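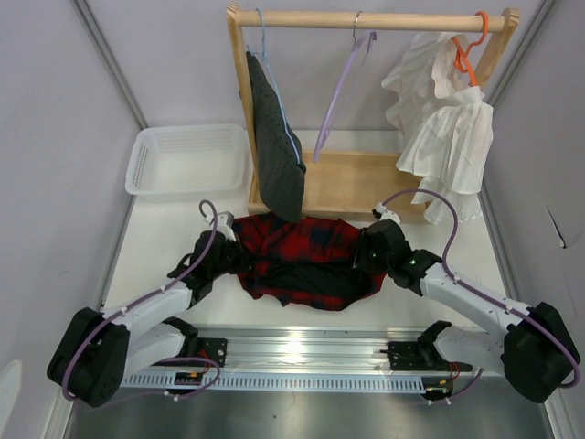 Nisha Semwal has objected that a rule nobody can apply at the bench is only a wish, and her objection is still the usual starting point for accounts of the Makholm Practice. She raised it against the first draft, which told operators to handle cloth "with due care" and said little else. The text that replaced it is built almost entirely from things an operator can check before, during, or after a run.

The Makholm Practice is a set of written rules for two-armed robot stations that handle clothing and other soft goods. It covers the layout of the station, the way garments are gripped and passed between arms, the conditions under which a run must be stopped, and the records kept afterward. It is a code of good practice and has no legal force. Workshops adopt it by choice, in whole or in part, and it is meant to be read alongside whatever safety law applies where the station is installed.

Background

Rules for industrial robots grew up around rigid parts. A metal bracket has the same shape before and after it is picked up, and its position can be predicted from the position of the gripper. Cloth does not behave this way. A shirt held at two points can sag, twist, or bunch up between them, and the part that causes trouble is often the part farthest from either gripper. A loose sleeve may catch on a fixture. A thin fabric may slip without any change in the position of the fingers.

The Makholm workshop, which hung and folded garments on small bench-top arms, began keeping its own house rules after a run of torn seams. The rules were first a single sheet taped inside a cabinet door. They were later written out in six sections, which is the form still in use. The Vovik group, which ran similar stations with a different control program, adopted the same text with changes to the section on force limits.

Scope

The practice applies to stations where two arms may hold the same item at the same time. Single-arm stations are outside its scope, though many of the layout rules are used for them anyway. It does not cover sewing, cutting, steaming, or any process that uses heat. Wearable items with hard parts, such as belts and shoes, are also left out.

A station is defined as the arms, their mounts, the work surface, the fixtures on it, and the space through which either arm can move. Racks, baskets, and trays count as fixtures if an arm can reach them. This wording has practical effects: a rack that an operator nudges between runs has been changed, and the layout check has to be done again.

Sections of the practice

1. Layout

Fixtures must be placed so that each arm can reach its assigned targets without crossing the other arm at full extension. Items that play no part in the task should be removed from the reach area. Baskets may stay in place between runs if the task description lists them. A hanging rack should be tested by pushing lightly on the top rail; if the base moves, it must be weighted or fastened.

The mounts are checked by hand. Any mounting screw that turns under finger pressure fails the check, and the station is not powered until it has been tightened.

2. Cables

Cables that travel with an arm must have enough slack for the full range of motion and must be clipped often enough that no loop can reach the gripper fingers. The rule calls for the arm to be moved slowly through its range while the operator watches each loop. Signal wires below the mounting rail are to be tied back or covered. This section is the one most often cited in station reviews, in part because cables that were routed properly tend to work loose over weeks of use.

3. Gripping

Grip points should be on seams, hems, or folded layers where the task allows. Single layers of sheer, pleated, or ruffled fabric may be gripped only at reduced force. Buttons, zippers, and printed labels are not grip points.

When both arms hold one garment, the distance between the grippers must stay below the relaxed width of the garment at the grip line. The practice calls this the slack rule. Stretching a garment beyond relaxed width is allowed only for a short smoothing motion, and only for woven fabrics. Knit fabrics may not be smoothed by pulling.

4. Passing and release

A garment passed from one arm to the other must be held by both before either lets go. The receiving arm closes, waits, and lifts slightly; the giving arm then opens. If the lift shows no load, the giving arm stays closed and the run is paused.

Release onto a hanger or rail is treated as a separate step. The arm must back away along the line it came in on for at least the length of its fingers before it turns. Earlier versions allowed the arm to turn right away, and hangers were regularly pulled off the rail by a sleeve or strap caught on the gripper.

5. Stopping

The operator must be able to reach the stop control without leaning over the work surface. A run is stopped when a person's hand enters the station, when cloth wraps around a joint, when a fixture moves, or when the operator is unsure what an arm is doing. No reason has to be given at the time. The last condition was added at the request of newer staff, who had been reluctant to stop runs that later proved faulty.

After a stop, cloth caught in a joint is freed by hand with power to the arms removed. Driving the arm backward to free it is not permitted.

6. Records

Each run is logged with the task, the garments used, the operator, and the result. Results are entered as complete, incomplete, or stopped. A run in which the operator touched a garment partway through is logged as stopped, even if the arms went on to finish the task.

Trial use

The Wevano trial applied the full text to a hanging and unhanging task using a mixed set of garments. It logged 2,264 runs, of which 1,772 were entered as complete. The trial report did not present this as a measure of the rules themselves, as no matching set of runs had been made without them. Its main finding concerned the records: operators agreed well on what counted as stopped but disagreed on what counted as complete, particularly for garments left hanging by one shoulder.

As a result, the definition of a complete run was tightened. A hung garment now has to rest on both sides of the hanger, with no part of it touching the gripper, when the arms return to their starting position.

Criticism and revisions

The slack rule has drawn the most argument. Critics note that relaxed width has to be measured for each garment, which slows down work with mixed loads. The Vovik version lets operators use one width for a whole size group, provided that the smallest garment in the group is the one measured. Supporters of the original wording answer that size labels are a poor guide and that measuring takes less time than replacing a shirt.

Semwal's later comments dealt with the length of the text. She argued that the layout and cable checks should fit on one card at the station -- with everything else kept in a binder -- and that a check left undone for lack of time should be logged as undone. Both suggestions were accepted. The card is now part of the practice, and the log has a column for skipped checks.

A proposal to add rules for wet laundry was set aside. Damp cloth is heavier and clings to itself, and the force limits in the gripping section were set using dry garments only. The current text states that it should not be used for wet items until separate limits have been written. The next review is planned for August.

See also

Bimanual manipulation
Cable management
Deformable object handling
Emergency stop

This page was last edited on 11 July 2026.

We use cookies to remember your reading preferences. By continuing to use this site, you accept our cookie policy. Accept | Manage settings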